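**Tando diary, Sunday arvo edition** (thread, grab a cuppa)

1/ Back at the bench for more tidy-up demos. The goal for this batch is 3000 good ones and we're at 3381 recorded, so you'd think I'd be done. Ha! Keep reading.

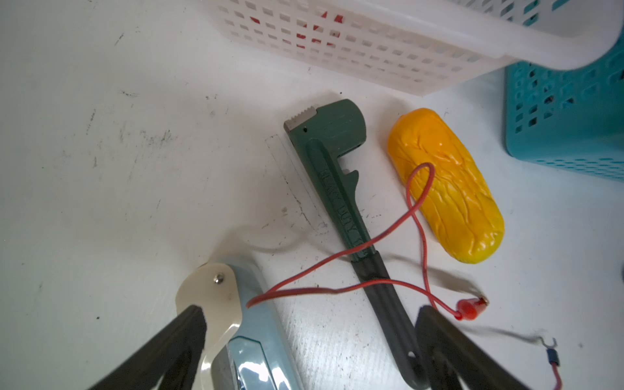 2/ What makes a demo worth keeping?

One clean grasp, one clean release, and no dithering in between. If I hover for ages deciding where to go, the policy learns to hover too, and then we all get to watch it hover.

3/ So of those 3381, a fair whack are going in the bin. Kanyarat did the first review pass and flagged 49 from a single morning of mine. All me second-guessing myself over the wrench. Fair cop.

4/ I do love the wrench though! Heavy duty, it says so right on the shaft, black rubber grip, and it's a totally different job from a plastic veggie. Same bench, same baskets, and your whole approach has to change.

5/ Wires are my nemesis. A thin red one looped over everything is the sort of clutter we want in the set (real benches are messy), but I reckon I swear more on those than on the rest combined.

6/ Someone asked if we wipe the table down between takes. Nope - scuffs and smudges stay. Nattawut trained an early version on a spotless bench over at Wuvwood and it got very confused by a scratch.

7/ New rule from this week: shuffle the objects every 19 takes, even when you've finally found a layout you like. ESPECIALLY then. I'd got way too comfy.

8/ Next up is relabelling, then a fresh training run overnight if the Visham box behaves itself. Will post the grasp numbers once I've had a look, good or bad. Right, kettle's on, back to it.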